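Room Fittings and Guest Use
Handout 3: the bedside table
Course tutor: Feven Worku

Suppliers' brochures say a drum table "frees the bedside". I have my doubts. A round top pushed into a corner wastes the space behind it, and the phone takes a good share of what remains.

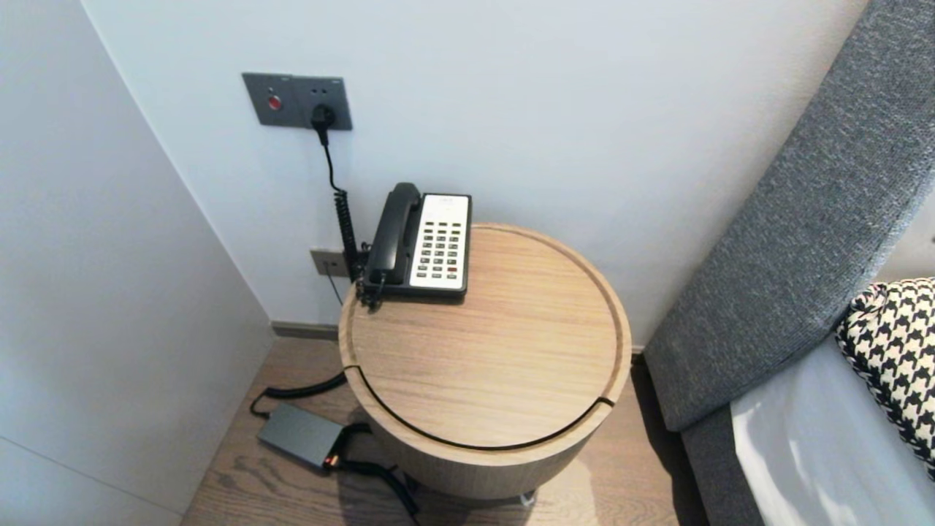 Fig. 1. Drum table with corded phone, beside the headboard.

Look at the wall plate as well. A red button next to a socket may suit the electrician. Would a half-asleep guest know what it does? Don't assume so, and don't accept "it's standard" in your coursework.

Jemal (reading pack, p. 31) argues that small items belong together by the bed. Fine, but he never says where the guest's book and glass of water go.
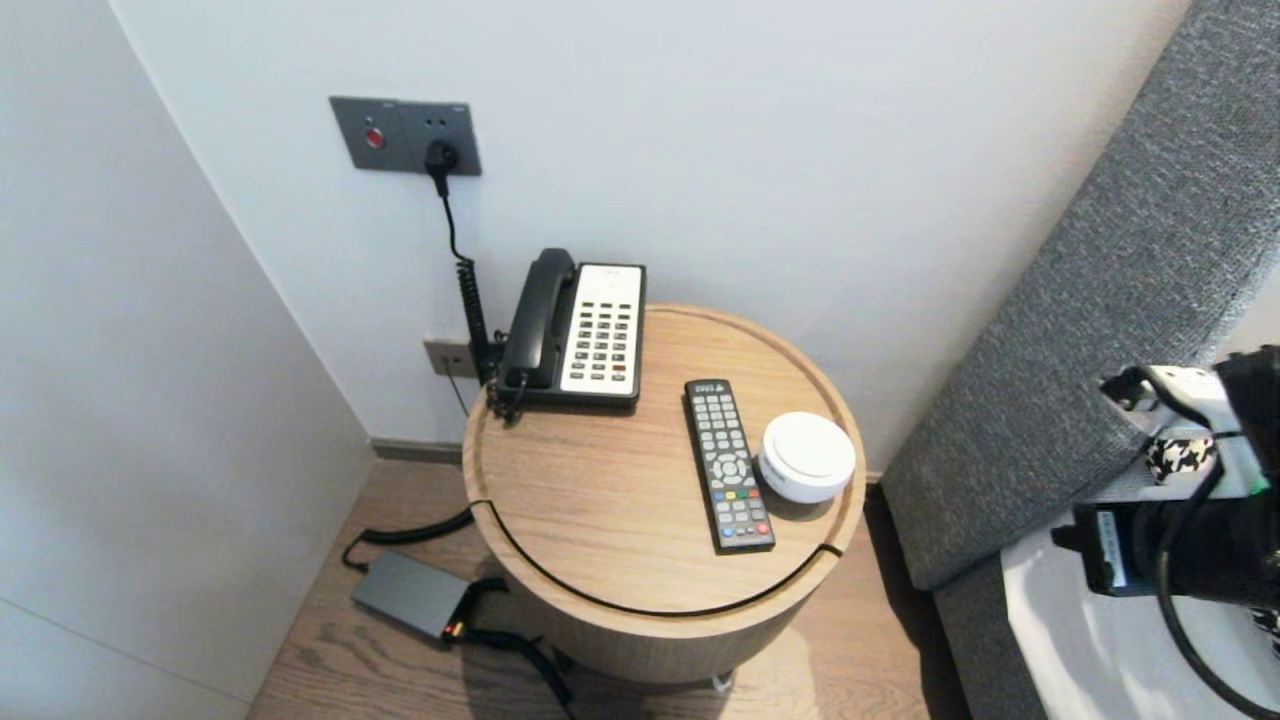 Fig. 2. Phone, TV remote and small round white device on the tabletop.

For Thursday: sketch your own layout for a round top and defend it in 200 words. "It looks tidy" won't count as a defence. Bring a tape measure.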